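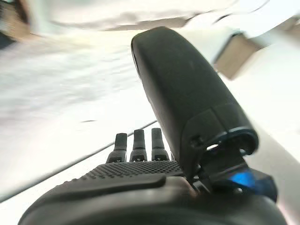
Robotic hand in dark gray plastic, with the thumb raised.

How to Submit a Written Comment on a Draft Ordinance

Office of the City Clerk, Trondorora
Last revised January 21, 2020

Any resident, employer or organization may comment on a draft ordinance while its comment period is open. The steps below apply to all drafts, including Draft 423, which would require larger employers to report pay by gender and job class. Comments become part of the public record and are given to council members before the first vote.

Before you begin

Read the full text of the draft. Summaries are prepared by staff for convenience and have no legal effect. Printed copies are kept at the front counter in Sæther Hall, and the same text is posted on Bolix, the city's online filing system. Check the closing date on the cover page. A comment received after that date is kept on file but is not sent to the council.

You do not need a lawyer, and you do not need to be registered to vote.

Step 1. Identify the draft

Write the draft number at the top of your comment. If you are commenting on only one section, give the section number as well. Comments that name a subject but no draft number are held until the Clerk can confirm which draft is meant, and this can take several days.

Step 2. State your position

Say in the first paragraph whether you support the draft, oppose it, or ask for a change. If you ask for a change, write out the wording you would prefer. For example:

"In Section 9, replace 'may publish' with 'shall publish by the end of April each year.'"

A comment may support one section and oppose another. Please use a separate paragraph for each.

Step 3. Give your reasons

Explain how the draft would affect you, your household, your workplace or the people your organization serves. Personal experience is accepted as evidence. If you cite a study or a news report, attach a copy or give enough detail for staff to find it. Attachments may not exceed nine pages in total.

Do not include medical records, account numbers or the home address of another person. If your comment describes the conduct of a named individual, staff may contact you about removing the name before the comment is posted. A comment is not a complaint - if you wish to report discrimination or harassment, use the complaint form at the same counter.

Step 4. Sign and file

Sign with your full name and the neighborhood where you live or work. Organizations should add the name and title of the person authorized to speak for them. You may then file in one of three ways:

Online: open the draft in Bolix and select "Add comment."
By mail: City Clerk, 120 Huver Street, Trondorora. The postmark date counts as the date of filing.
In person: at the front counter, during posted hours.

Keep the receipt number. Staff will ask for it if you call.

Changing or withdrawing a comment

You may replace your comment at any time before the closing date. File the new version with the words "Replaces earlier comment" and your receipt number. To withdraw a comment, send a signed request to the Deputy Clerk, Yesenia Arboleda.

Language and access

Comments are accepted in any language. Translation is arranged by the Clerk at no charge, and both versions are posted together. Residents who are unable to write may dictate a comment to a staff member, who will read it back before it is signed. Requests for this service should be made to Babatunde Bassey at the front counter.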